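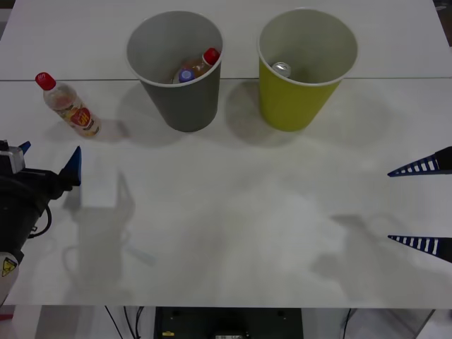 Sorting the Empties: a report on our visit to the Dirkovside open day
Automation and Society, second-year group project, Kostdale College

1. Why we went

The module handbook asks each group to "observe an automated process in its working setting and report on it critically". Our first choice was a biscuit factory. The biscuit factory stopped answering our emails in December. Our second choice was the car park barrier outside the library, and our tutor said no to that in a single word.

So we went to the robotics open day at Dirkovside, where the Brastness laboratory was showing a project called Salinas. The leaflet promised "two-armed sorting of everyday drinks containers". As everyday drinkers from containers we felt qualified to judge.

2. Getting there

The 562 bus goes from the college gates to the Dirkovside site, in the sense that it goes everywhere else first. We missed the welcome talk and most of the pastries. The organisers had planned for 200 visitors across the day, and by the time we arrived a good number of them were standing in front of the tea urn. The Salinas demonstration was in room 1204, which we assumed would be on the twelfth floor. The building has two floors. Someone at the desk explained the numbering to us and we are no wiser.

3. What the system does

The set-up is simpler than the leaflet makes it sound. There is a big white table with a robot arm on each side of it and two bins towards the back, one dark grey and one yellow-green. Things to be sorted are put on the table. The arms pick them up and put them in a bin. Plastic bottles belong in the grey bin and cans in the yellow-green one.

That is the whole job. A child of five could do it and would want paying in sweets.

What we had not thought about before the visit is how much is tucked into "pick them up". The arm has to find the bottle, work out which way round it is, come at it from an angle that doesn't knock it over, close on it hard enough to hold and gently enough not to crush, lift it clear of the rim of the bin, and let go. We do all of that while looking at our phones. The student running the demonstration had spent most of her doctorate on it, and said this in a level voice.

4. The bottles

We had expected the test objects to be special in some way, perhaps grey cylinders with barcodes. They were drinks. One had a red cap and a label with fruit and leaves on it and a red badge with Korean writing, and none of us could read it, though we all agreed we would have bought it. 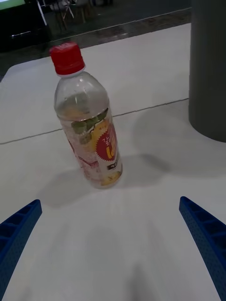 Last changed: 2019-01-17

We asked why they used real packaging. The answer was that real packaging is awkward, and that a robot which can only sort tidy objects will be of limited use in a world that contains people. Clear plastic is a particular nuisance. A camera looking at a clear bottle also sees whatever is behind the bottle, bent into a funny shape, and shiny bits of plastic move about when the viewpoint does. The cap and the label are a great help for this reason. One of us asked whether it would be easier to paint all the bottles orange. We were told that this had been suggested before, by a visitor from management.

An upright bottle and one lying down are also, as far as the robot is concerned, two rather different problems. Standing up, a bottle can be taken round the middle from the side, but it can also be tipped over by a nudge from a fingertip. Lying down it can't fall any further, but it can roll, and then everyone waits while the arm thinks again. We had put our money on lying down being harder. The lab's view was that it depends on the bottle. "It depends" was the most common answer of the day, and we have stopped writing it down.

5. The fingers

Each gripper has two blue fingers, ribbed along the inside like a small ladder. We spent longer on these than on any other part, partly because they are the bit that does the work and partly because there was a spare pair on a side bench that we were allowed to squeeze.

They give a little when you press them. The idea, as it was explained to us, is that a finger which bends slightly will fit itself round a bottle, so the arm can be a touch out in its aim and still get a decent hold. A stiff finger would need the aim to be perfect, and perfection costs more. We thought this was the cleverest thing we saw, and it has no electronics in it at all. Two members of our group are taking the electronics option next year and went rather quiet.

When fingers wear out the lab makes another set. We asked how often that was. It depends.

6. The demonstration itself

It is slow. We want to record this early in the section, as every video we had watched beforehand had been speeded up, and we went in expecting something like a card dealer. The arm moves with the care of a person carrying somebody else's wedding cake. It comes over, stops, considers, goes down a bit, stops again. At one point a boy of perhaps eight called out "Just GRAB it!" and had the support of the room.

Over the session we watched, most of the items went where they should. One bottle was gripped too near the cap, swung, and was put down again by the arm with what looked like embarrassment (we know it wasn't, and the marking scheme warns us about this kind of language). A can was picked up cleanly and dropped into the correct bin with a clang that made people clap. Nobody clapped for the bottles, which make hardly any noise on landing. If the lab is after public support we would suggest more cans.

We were keen to see both arms work together, passing something from one to the other. On the day they took turns. The explanation was that getting two arms to share one table without hitting each other is a planning problem of its own, and that the arms had been told to be polite for the benefit of visitors. The arm that isn't working simply holds its gripper open and waits.
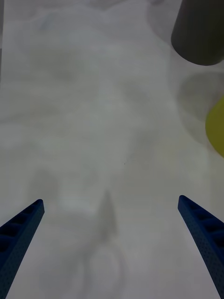 Fig. 3. Gripper open and nothing in it yet.

7. What we asked

We had prepared four questions in advance, as required.

Will it take anyone's job? The lab was careful here. Sorting by hand at a recycling plant is dull, smelly and sometimes dangerous, and the plants find it hard to keep staff. On the other hand the people who do it need the wages. The doctoral student said that at its present speed the system was in no danger of taking work from anyone who was awake. We think that is funny but also a bit of a dodge, as the speed will presumably improve, and we said so. She agreed that it was a dodge.

How does it know what a bottle is? It has been shown a lot of examples of the task being done, with people guiding the arms, and it learns from those. It does not have a rule written down anywhere that says "bottle". This led to a long argument on the bus home over whether any of us has one either.

What happens if you give it something that is neither a bottle nor a can? We offered a banana. They were polite but would not put it on the table, on the grounds that the table had just been wiped.

Who decides what goes in which bin? This was our best question and got the shortest answer, which was "we do". For a demonstration that hardly matters. In a real plant the choice would belong to whoever runs the place, and it would be built into the machine where the people on the floor couldn't easily see it or argue with it. Part of our presentation next term will be on this.

8. Problems with our own method

We saw one session, in a room set up for guests, run by people who wanted it to go well. The table was clean and the objects were few. A waste plant has neither of these advantages. We also stood at the front on the left-hand side and so had a good view of one arm and a poor view of the other, and anything we say about the right arm should be read with that in mind.

Our timings are missing. The person with the stopwatch used it to time the tea queue, and although those results are thorough they fall outside the scope of this report.

We should add that our group has no engineers in it. Where we have got something technical wrong the fault is ours. The lab had a draft to check and returned it with one correction, to the spelling of "gripper", which we had managed two different ways in one paragraph.

9. What we would do next

If the module allows a second visit we would like to go back on an ordinary working day and see how the table gets cleared, reset and filled again. On the open day all the putting-out was done by a student with a carrier bag, quickly and without being watched by anyone, and by our reckoning she handled every item the robot did. Our report is supposed to be on the automated part of the process. We are no longer sure where the edge of that part is, and our tutor has pencilled "good, more of this" next to the sentence, so we have left it in – along with the banana, which she wanted taken out.

The slides are in the group folder. The bus tickets have been handed in for refund.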